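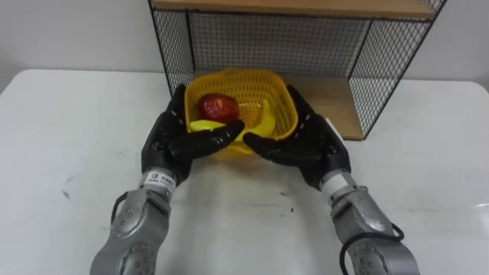
Wostent hands, one semester in: a review from the Ludgate robotics club

The short version: good hands, poor manual, and plan your cable routing before you do anything else. We would buy them again at the club price. We would think harder at full price.

We bought a pair of Wostent hands for our spring project, which is a two-armed robot that carries groceries in a basket and puts the basket on a shelf. Before that we ran parallel grippers on the same arms for two years. The grippers were fine for blocks and bottles. They were bad at the basket, which has a thin wall full of small holes under a slightly thicker rim. Pinch the wall and it bends. Pinch the rim and the basket tips forward with whatever is in it. Atif Abbasi, our adviser, agreed to let us try hands on the condition that we wrote up what we learned for other school clubs. This is the write-up.

Price and what comes with it

We paid $4,000 for the pair. That covered both hands, the wrist adapters, a control box, cables and a printed quick start sheet. It did not cover fingertip pads, which are a separate order and which we think you need. Shipping was quick, and the packaging was good enough that we still use the cases for storage.

Everything bolted to our arms without machining. The screws are metric and very small. Buy spares right away and work over a tray.

Setup

The quick start sheet gets you to the point where the fingers open and close from a laptop. After that you are on your own for a while. The full manual is a download, and the chapter on calibration describes a menu that is not in the current software. Torbjørn Fjeld found the right menu by clicking through all of them, and his notes are now taped inside the lid of the control box. If you get stuck at the same place, look under Service, then Joint Zero.

Calibration has to be done for each hand separately, with the fingers flat on a table. We redo it at the start of every session. Skipping it once gave us a thumb that closed short of where the software said it was, and we lost most of an afternoon blaming our own code.

Cables

This was the worst part of the install. The cables supplied are stiff, and on our arms they stand out from the forearm in a loop. We tried pulling them in tight and the wrist ran out of travel before the end of its range. Leave slack. Then check, slowly, that the slack does not catch on anything when the arms come together low over the table. Wostent sells a softer cable now. We haven't tried it.

How they do with the basket

The main task goes like this. Both arms come in from the front, the hands close on the basket, the arms lift it together and set it on the lower board of a wire-mesh shelf unit. We load the basket with an apple and a banana for most of our runs. The apple is a round thing that can roll, and the banana lies against the front wall where the fingers want to go, so between them they cover the problems we care about.

The fingers bend enough to reach over the front rim and steady the basket from both sides of the wall. A gripper can't do this. With one hand reaching in and the other thumb against the rim, the basket stays level through the lift far more often than it used to. We set up 40 trials with the old grippers and the same with the hands, using the same basket and the same starting marks on the floor. The hands won clearly. We aren't publishing the score sheet until the team has finished checking it, but the club voted to drop the grippers for this event.

Failures tend to be one kind. The fingertips of the left and right hands meet near the middle of the basket, and if the arms are even slightly out of step, they touch and push each other off line. Kornel, the planning software we use, treats each hand as a simple box by default. The box is much bigger than the hand when the fingers are bent, so the planner refuses good moves. Make the box smaller and it allows bad ones. We ended up building a rough finger shape by hand. It took two students three weeks and it should have come with the product.

The other problem is seeing the fruit. Our basket is bright yellow and so is the banana, more or less, and a dark hand over the top hides a good part of what is left. That isn't the fault of the hands, though slimmer fingers would help. If you are choosing a basket, choose a different color from us. We have kept ours for now because changing it in the middle of a season would mean collecting all our practice runs again.

Strength and wear

They are not strong hands. A basket with light fruit is well within reach. We would not try a full jug of milk. The control software has a current limit that is set low when it ships, and Wostent asks you not to raise it. We haven't.

After a semester the knuckle joints are still smooth, and none of the rivets has worked loose. One fingertip pad came unglued in April. We stuck it back with contact cement and it has held.

Noise is low. You can talk over them in a classroom, which matters when the person at the laptop has to hear the person at the stop button.

Support

Mixed. Email answers took between a day and a week. The person who answered knew the product well and sent us a fixed settings file without being asked. The forum is quiet and a lot of the threads are old.

Compared with the Fagerlund

We borrowed a single Fagerlund hand from another school before we bought. It is heavier and closes harder, and its manual is much better. It is also a three-finger design, and it could not get over the basket rim without bumping it — the fingers are too thick at the tip. For picking up tools or cans we would pick the Fagerlund. For anything with a thin edge we prefer the Wostent.

Who should buy them

A club that already has two working arms and at least one student who is comfortable with motion planning. For a first-year club the grippers are the better choice, along with a stiffer basket.

Ask for the education price before you order. It isn't on the website.

Rating: 4 out of 5. We took the point off for the manual and the missing hand model.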